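Visit report: Jovau crossing point and Follia reception center

We reached the Jovau crossing at 6 a.m. on Saturday, before the vehicle lane opened. The pedestrian lane was already running. Two of the four booths were staffed, and the line reached back past the customs shed. The district police have held the checkpoint since the spring disturbances, and army units are now confined to the ridge road.

Officers log each person by hand and then again on a terminal. The terminal was down for part of the morning, and entries were made on paper only. People carrying residence slips from Gaslow were sent to a separate table, where the slips were compared with a printed list. Three men were turned back while we were present. The duty officer gave the reason as expired slips. We were not shown the slips.

The reception center at Follia is a former school on the valley side. It is rated for 300 people and held 400 on the night before our visit, according to the register. Families are housed in the classrooms and single men in the gym. Water is trucked in from Imhof daily. Legal aid is available one afternoon a week, in the old staff office.
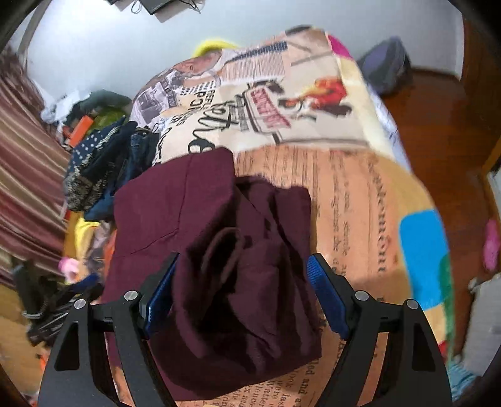

Ewan Sheehan objected to the register figure when we put it to him, saying that it counts people who have left for Gaslow and have not been signed out, and that the real number changes by the hour. He asked that the report give the rated capacity and leave out the rest. We have kept both.

Detention records were the weak point. The police post at Follia keeps a logbook with the time of arrest but no time of release. Verena Thaler requested copies for the past 10 days and received the first four pages. The remainder is to be sent through the district office at Imhof.

Access to the ridge road was refused at the lower barrier. A second request has been filed.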